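Folding shirts, part two: what we kept and what we threw away

September 20, 2020

When I last wrote about the folding work I said we would be collecting for a fortnight and then training. We collected for a good deal longer than that, and most of what I have to say in this post is about the collecting.

For anyone who missed the first part: the robot learns to fold by copying people. One of us drives the two arms by hand through a whole fold, the cameras and joint positions are recorded, and that makes one example. Do it enough times and the model, which we call Omik, starts to produce something like the same movements by itself. There is no rule in it anywhere that says what a sleeve is. Whatever it knows about sleeves comes from the examples, so if the examples are poor there is nothing else for it to lean on.

We finished with 1,043 examples that we were happy to keep. We recorded over 2,000 to get there. I had expected to lose a few, and I had not expected to lose that many.

The largest group we threw out were folds that worked. The shirt ended up flat and square, but the driver had paused halfway through to think, with both arms hanging still above the table. If you leave those in, the model learns to pause. In February, on the old towel set, we had an early version that would pick up a corner, stop, and hold it there until somebody pressed the button. It had learned that from us. This time anything with a long pause went, however good the fold was.

The second group were what I would call lucky grabs. Thin shiny cloth slides, and sometimes a driver would miss the layer they were going for, catch a different one and carry on. A person watching would say fine, it got there. The model has no way of telling that the grab was a mistake, so it copies the mistake too.

We did keep recoveries, where the driver dropped the cloth, went back and picked it up properly. I argued against this at first and I was wrong. A set trained only on clean folds did well until something slipped, and after that it was lost. With recoveries mixed in, it goes back for the cloth more often than it doesn't.

On garments, we used nine. Four were plain cotton T-shirts, two were long-sleeved, and the other three were sports tops, which are the hard ones. They have slippery cloth, wide armholes and stiff printed lettering that creases where it likes. The lettering pushes back against the fold and you can feel it when you drive, or rather you can see it, as the arms give you no feel at all. The trick we settled on is to pinch close to the end and move slowly, and let the rest of the garment settle before the second hand comes in. Drivers who learned on the cotton shirts found this hard. Drivers who started on the sports tops had no trouble going the other way, so if you are training new people I would start them there.

We also changed the way we note things down. On the towel set we had a free text box, and people wrote "ok" or "bit messy" in it. Now there is a short list to tick: pause, wrong layer, dropped, recovered, edge not straight. It takes a few seconds after each fold and saved us days when it came to sorting.

Things I would do differently next time:

Sort every evening. We left it to the end of each week, and by then a bad habit had got into a whole batch.

Swap drivers more often. Each of us has a style, and you can see mine in the model, which starts from the right far too much.

Shake the garment out between folds. Cloth remembers the last crease, and for a while we were recording shirts that half folded themselves.

Training on the full set starts once the copying is done - it is slow, as the recordings from each camera are kept separately and have to be matched up first. I will put the results up whether they are good or not. After that the plan is to run the same garments in the second room at Madesbridge, where the light is quite different, and see how much of it holds.

The gripper open over the table, and the red basketball jersey partway through a session:
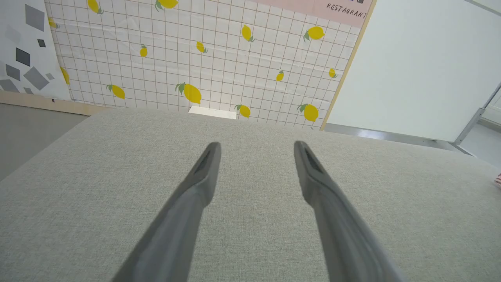
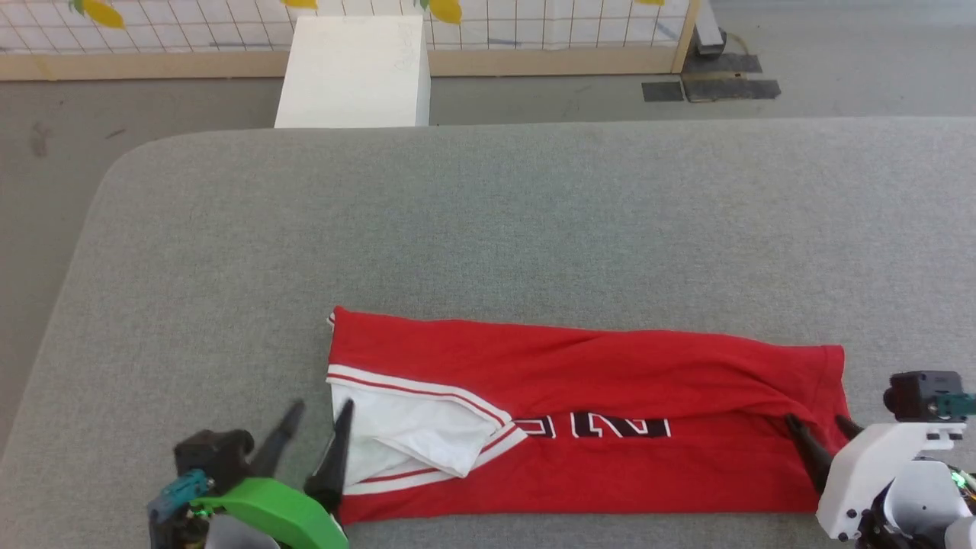

Filed under: Robots, Collecting examples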